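# Firelon matchup data

Frame and matchup notes for Firelon, the platform fighter by Cuseck. Covers the base roster plus the two characters added in the August patch. Last full check: February 27, 2023.

## What's in the folder

- `moves.csv`: one row per move, 232 rows
- `matchups.csv`: win and loss totals for each pairing
- `stages.csv`: the 7 stages allowed in most brackets, with ledge and ceiling distances
- `notes/`: free text on each character

Startup, active and recovery values are in frames at normal speed. A blank cell means the move hasn't been measured. A zero means it has been, and the value is zero.

## Characters that need care

Bastos has two versions of his side special, depending on whether the stick is tapped or held. They are listed as separate rows, `side_b_tap` and `side_b_hold`. The held version can be cancelled into a jump, so its recovery value only applies if you let it finish.

Villow's projectiles slow down over distance and do less damage once they pass the middle of a standard stage. The `damage` column gives the close-range figure. Her down throw was changed in August and older combo charts for it are wrong.

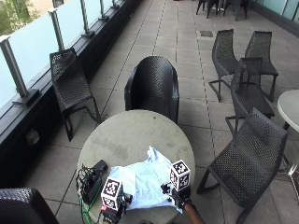

One reader wrote in to say that the Villow figures look too generous, as her neutral special loses to almost any reflector and the matchup totals don't show it. The totals come from bracket sets only and don't record which moves were used. A reflector note has been added to her file in `notes/`.

## Known gaps

- Landing lag is missing for most of the heavy characters.
- Matchups with fewer than 7 sets are left out of `matchups.csv`.
- Doubles results aren't included.

## Corrections

Open an issue with the move name, the game version and a clip if you have one. Please don't edit `matchups.csv` by hand; it gets overwritten by `build.py`.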